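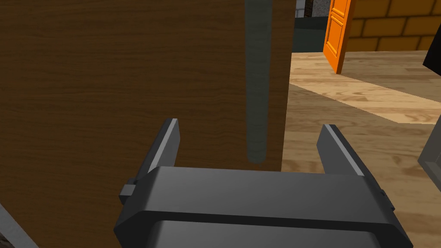
**Door closes fine in summer, binds on the latch side from February**

Posted by lurley_joiner, October 25, 2021

I have a solid timber door, 39 mm thick, hung on three butt hinges in a softwood frame. It opens into a heated room from an unheated passage. From February it binds on the latch side, upper half only, and by midsummer it is free again. The gap at the head stays even all year. I have planed it once and would like to avoid doing so again - the summer gap is now wider than I want. Is this movement in the door, or is the frame going?

**Facundo Bravo**

Seasonal binding on one part of the edge usually means cupping or a loose top hinge. Check the hinge first. Open the door halfway, lift it by the handle side and watch the top knuckle. If it moves, take out the screws, plug the holes with glued dowel and refit with longer screws that reach the stud.

If the hinge is sound, hold a straight edge across the face at the top, middle and bottom. Note the largest gap and repeat in summer. A door between warm and cold air takes up moisture unevenly, and the two faces then differ in width.

Check the finish too. The top and bottom edges are often left bare. Take the door off, let it settle indoors, sand the edges to 400 grit and apply 2 coats of the same varnish used on the faces. Do not plane until you have readings from both seasons.

**runia77**

Just plane it. Mine stuck for years, took a bit off, no trouble since.

**Wastville Dave**

Planing works until the dry months, as the poster has already found. I would add one check to the above: measure both diagonals of the frame. On a frame near 2,000 mm high, a small difference is normal, but a difference that grows from one season to the next points to the wall and no work on the door will cure it.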